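Keeping a Household Inventory (and Your Insurance Papers) Without Losing Your Mind

I put off making a home inventory for years, and I suspect plenty of you have too. Then one Wednesday evening a supply line let go under our upstairs sink, and I found myself on the phone with a very patient claims person, trying to remember what had been in the hall closet. I was guessing at coats! So please learn from me and get started on a dry day.

Start with one room, and make it a small one. I did the laundry room first and was finished before my tea got cold, which gave me the courage to face the kitchen. Open every cabinet and drawer and write down what you'd have to buy again. Everyday things can be lumped together ("dishes, service for eight") but anything that cost over $300 gets its own line, with the maker, the model number and the month you bought it if you can remember.

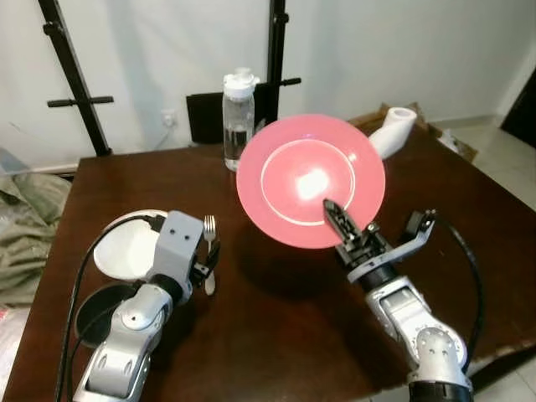
Serial numbers are the tedious part. On a refrigerator, try the inside wall near the crisper; on a washer, look around the door opening. My neighbor Ihor Marchuk copies his onto masking tape and sticks the tape inside the nearest cabinet door, and I've borrowed the idea for everything in the basement workshop. The drill press alone came to $387 when we bought it, and I would never have remembered that without the receipt.

Speaking of receipts, the shiny paper kind fades terribly. Make a copy the week you bring it home and put the copy in the folder. I use a plain accordion file with one pocket per room, plus a pocket up front for the policy itself and the page that lists your coverage amounts (most companies call it the declarations page). When the renewal comes, lay the new page next to the old one and read them line by line. Ours went up $30 last January, and tucked in with it was a higher deductible I would have missed entirely.
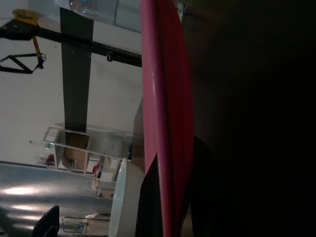
Look for the words "replacement cost" and "actual cash value" while you're at it. The first pays toward a new sofa, and the second pays what your old sofa was worth, which in our house is not much. If you can't tell which one you have, call and ask, and write down the name of the person you talked to.

Keep a second copy of the list somewhere outside the house. Mine lives at my sister's, in an envelope taped inside her pantry door, and I swap it out every spring when I do the smoke alarm batteries.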